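Cold Side, Warm Side

The unit on the wall was a Rutell, model year unknown, and it had been set to 19 for as long as anyone at Esdale had worked there. The display on the remote said 19. The thermometer taped inside the cabinet door said something else, and the tenant who rented the room by the month had begun to write it down.

She was an auditor of buildings by trade. She did not fix things. She measured them, compared the measurement to a document, and reported the difference. The room was a difference of long standing. It had white walls, a white ceiling, one low cabinet, and pipes that came in near the unit and went down the corner to the floor. On the drawings, which she had requested from Durna, the management company, there were no pipes in that corner at all.

She requested the drawings again. Durna sent the same set.

The first entry in her log concerned sound. At the end of the working day, with the unit off and the ceiling light off, the pipe in the corner ticked. The interval was regular. She timed it against her watch and got 15 seconds, then timed it again with the unit running and got the same. A pipe that carries coolant will tick when the load changes. It should not tick when there is no load. She wrote this down and went home.

The second entry concerned the wall. She put the back of her hand against the paint at shoulder height and moved it sideways, a method she would not have accepted from a junior. The wall was cool, then cool, then warm. The warm part was the width of a door. She got a tape from the cabinet and marked its edges in pencil, lightly, in case she had to clean it off before the lease ended.

She called the number on the lease. The man at Durna was polite. He said the building had been a weaving school before Esdale took the upper floors, and then a depot, and that walls had been moved more than once. He said that the other side of that wall was the outside. She said that she knew that. There was a drop of two floors to the yard on the other side of that wall. She had stood in the yard and looked up at it.

"Then it gets the sun," he said.

"It faces north," she said.

He told her he would open a ticket.

Work continued. The room was in use most days and people came and went in it with their bags still on. Things were put down on surfaces and picked up again. She asked two of them whether they had noticed the ticking, and they had not, and after she mentioned it they could hear nothing else. One of them moved to the floor below. She recorded this under Occupancy.

She learned what she could about the school. It had been called Rozīte, after a street or a cow, depending on the source. It had taken 200 pupils in its best year. There was a plan of it in the town records, drawn in ink, and the plan showed her room with a door in the wall where her pencil marks were. Beyond the door it showed a second room of the same size. Beyond the second room it showed the yard.

She measured the building from the outside that afternoon, with a wheel. Then she measured it from the inside. The figures agreed with each other and with the Durna drawings to within the thickness of the plaster. There was no second room. She checked the wheel against a known length and it was good.

The ticket was closed on August 2, 2019, with the note "no fault found." A technician had visited while she was out. He had cleaned the filter and left the grated cover seated properly. He had also reset the remote, and it now read 19 again, as it always had. On the cabinet he had left a service form with one line filled in by hand under Equipment: Rutell indoor unit, quantity 2.

She called to say that there was one unit in the room.

The man at Durna put her on hold. When he came back he read her the technician's notes. The technician had serviced the unit in the first room. He had then gone through and serviced the unit in the back room, which was in better condition, though he had found it hard to work in there on account of the noise from the looms. He recommended ear protection for the staff.

She thanked him and wrote it down.

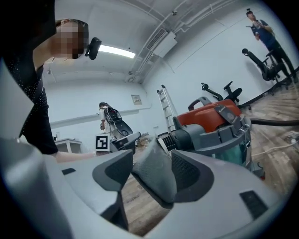
The room at Esdale, with the unit high on the wall and the pipes going down the corner.

The last pages of the log are short. She sat with the light off and timed the pipe once more, and the interval had dropped. She put the back of her hand on the wall, inside the pencil marks, and it was as warm as a person. She moved her hand down to waist height, to the place where on the ink plan there would have been a handle, and left it there for one full interval.

Under Findings she wrote that the room was smaller than described. Under Recommended Action she wrote the word "knock" and then, since the form required it, the date by which it should be done. She put down tomorrow's.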